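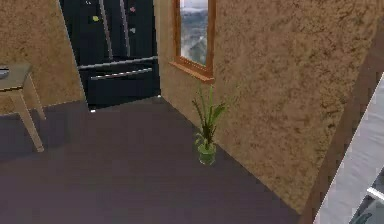

How to Make Acorn Flour by Cold Leaching

Acorns are full of tannins, and tannins are bitter enough to make you spit out the first bite. Soaking ground acorns in changes of cold water pulls the tannins out and leaves a meal you can dry and bake with. Hot leaching in a pot is faster, but it cooks the starch and the flour won't hold together as well in bread. If you want pancakes, flatbread or crackers, use the cold method.

Cold leaching takes a week or more. Most days you only need a few minutes for it.

What you need

A bucket of acorns
A nutcracker or a hammer and a flat stone
A blender
Two half-gallon glass jars with lids
A fine cloth, such as an old pillowcase or a nut milk bag
A dehydrator or an oven with a low setting
A coffee grinder or grain mill

Step 1. Gather

Go out after the first drop, which is often mostly wormy nuts, and wait for the second. Around Rornville the good ones come down late, after a couple of windy nights. Any oak will work. White oak acorns are usually lower in tannin and leach faster. Red oak acorns take longer but keep better and have more oil.

Pick up nuts that feel heavy. Leave anything with a small round hole in the shell, and anything with the cap still stuck on tight. Those have usually dropped early because something is wrong inside.

Make sure the tree is an oak before you start. Buckeyes and horse chestnuts are poisonous, and leaching them this way does not make them safe. If you are allergic to tree nuts, skip acorns.

Step 2. Float and dry

Dump the acorns in a bucket of water and stir. Throw out the floaters. Spread the sinkers one layer deep on screens or trays and let them dry somewhere warm with moving air. Two weeks is enough in my house. When they are ready the nut rattles a little in the shell. Dry acorns crack more cleanly, and you can store them whole until you have time for the rest.

Step 3. Crack and clean

Stand the acorn on its flat end and tap the point. Pull out the nutmeat. Healthy meat is cream to tan, sometimes darker in dried red oak. Toss anything black, dusty or moldy.

There is a papery skin called the testa. On white oaks it tends to sit down in the grooves and is a pain to remove. Rub the dried nutmeats between your hands in a towel and blow off what comes loose. A little left on will darken the flour and do no other harm.

Step 4. Grind wet

Put two cups of nutmeats in the blender and cover with cold water. Let them sit overnight if they are very hard. Blend on high until it looks like a coffee milkshake. The finer the grind, the quicker the tannins leave.

Step 5. Leach

Fill each jar no more than half full with the slurry. Top up with cold water, put the lid on, shake, and set it in the refrigerator. The meal will sink overnight and the water above it will turn brown.

Once a day, pour off the brown water slowly. Stop when the pale layer on top of the meal starts to move. That layer is starch, and it is what makes the flour stick together. Fill with fresh cold water, shake, and put it back.

Start tasting on day five. Take a pinch from the middle of the jar and chew it for a while. It should be bland, with no dry feeling on your tongue. My white oak batches are done in 8 days. Red oak has taken me 11 and once quite a bit more. If a jar smells sour, throw it out.

Step 6. Strain and dry

Line a colander with the cloth, pour in the meal, and let it drain. Gather the corners and squeeze hard. Spread the damp meal thinly on lined trays and dry it at the lowest setting you have, breaking up the lumps now and then. It should be crisp all the way through before you stop.

Step 7. Grind and store

Run the dried meal through the coffee grinder in short bursts and sift it. Regrind what stays in the sieve. Acorn flour has a fair amount of oil and goes rancid on the shelf, so keep it in the freezer. Mine made in the fall is still good in June.

Using it

Acorn flour has no gluten. For a first try, swap it for a quarter of the wheat flour in a pancake or muffin recipe and add a spoonful more liquid. The batter will be dark, and the flavor is mild and a little like molasses.

Last updated 11 May 2022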